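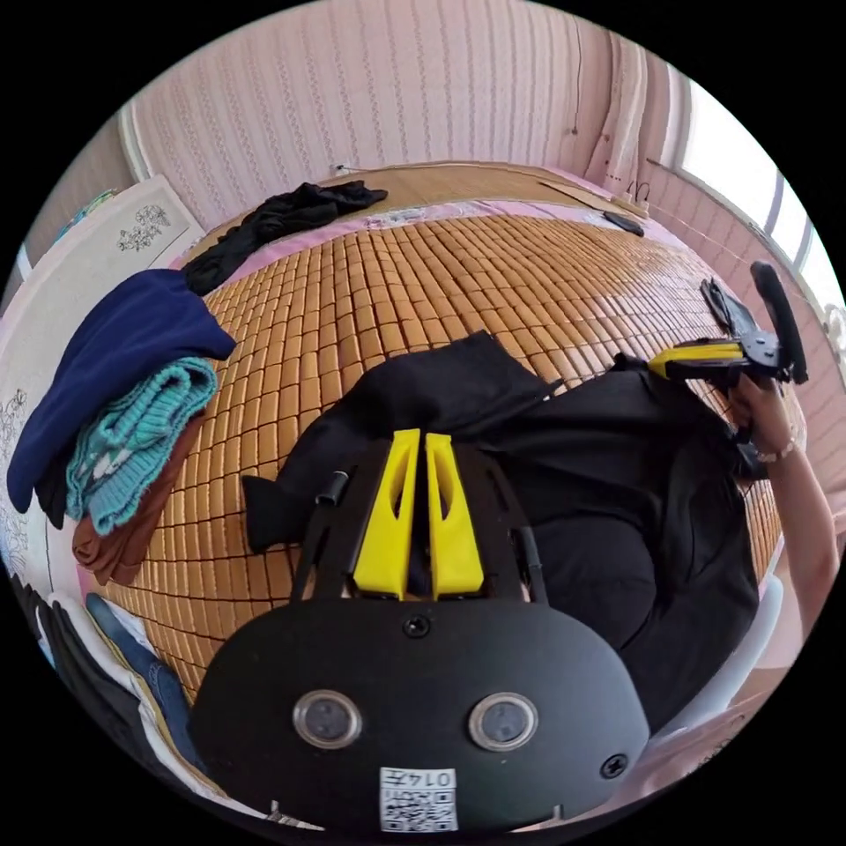 ## 4.2 The bed as a folding surface

In most of the homes that took part in the study, clothes were folded on a bed. Tables were used less often, even where one was available in the next room, and only two households kept a surface for laundry alone. This section considers what the bed offers as a place to fold and how its coverings affect the work.

Figure 3 shows a bed covered with a mat of small tan tiles, with a pink floral sheet along the mat's far edge. A black garment is spread on the mat, and a stack of folded clothes stands at the left side of the bed.

**Figure 3.** Folding on a mat-covered bed. The stack at the left includes a navy blue garment, a teal knitted sweater, and a brown garment.

The layout is typical of the sessions recorded in the Clollby homes in March. Three zones could be identified on nearly every bed: a zone for clothes not yet folded, a working zone, and a zone for finished items. The boundaries were seldom fixed. As the stack grew, the working zone tended to move toward the middle of the bed, and unfolded clothes were pushed to the far side or toward the headboard. Finished stacks were most often placed at an edge, within reach of a person standing next to the bed.

Coverings differed in how well they supported the work. Following Moynihan's coding scheme, we grouped them as soft (quilts and blankets), flat (sheets alone), and firm (mats and boards). A soft covering lets the lower layer of a garment sink and crease as the upper layer is drawn over it. On a firm covering the lower layer stays flatter, but light fabrics slide more easily, and participants often held one side of a garment in place while turning the other. Tiled mats add a further difficulty. They follow the shape of the mattress and may bulge, so that a garment laid across the raised part does not lie level.

Dark clothing required separate treatment in the coding. Of the 3,324 folding episodes in the Kanden collection, 97 were set aside at first review when the coders could not agree on the outline of a garment. Most of these involved black items in which sleeves, hems, and inner folds were difficult to tell apart. Malachy Moynihan reviewed each of these episodes a second time, and all but 7 were returned to the main set. The remaining cases are excluded from the counts in Section 5.

Participants in the Greton homes reported a similar difficulty in their own work. Several said that they left black clothes until last and folded them near a window or under the ceiling light. Others sorted by owner or by type of garment and gave no attention to color. Jeans were commonly kept apart from knitwear, and heavier items were placed low in the stack when the order of work allowed it.

These findings differ in part from the earlier Quiambao survey, in which respondents named the table as their usual place for folding. That survey relied on written answers alone. The question of how far stated habits match daily practice is taken up in Section 6.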